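Orlow Robotics Course, Lecture 6: Placing Long Objects with Two Arms
Handout, 2018-05-17

Please read before the lab. The code is in the Fullia package, folder "placing".

6.1 The problem

A spoon must go into one compartment of a utensil holder. For the planner this is a task with five constraints, as the rotation of the spoon around its own long axis is free. Many students fix also this rotation, and then the solver finds no path. Leave it free.

The goal frame is put on the compartment, and the tool frame on the tip of the handle. Do not put the tool frame between the fingers. A small error of angle at the gripper becomes a large error at the tip.

In the picture the right gripper holds the wooden spoon in the air, next to the holder. The middle and right compartments are both valid goals. The left one has already three utensils, so the perception node should mark it as occupied. 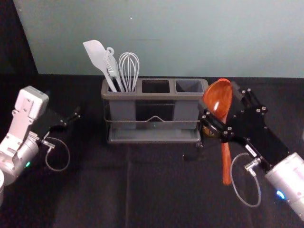 6.2 Perception

The holder is segmented from the dark cloth by depth first, then by color. Thin wires, as in the whisk and the rack, give holes in the depth image. We fill them with a convex hull, which is a bit too large but safe.

6.3 Exercise

Run the planner 30 times with the free rotation and 30 times without. Write down the number of failures and the mean planning time. Set the random seed to 233. The limit of tree nodes stays at 1536.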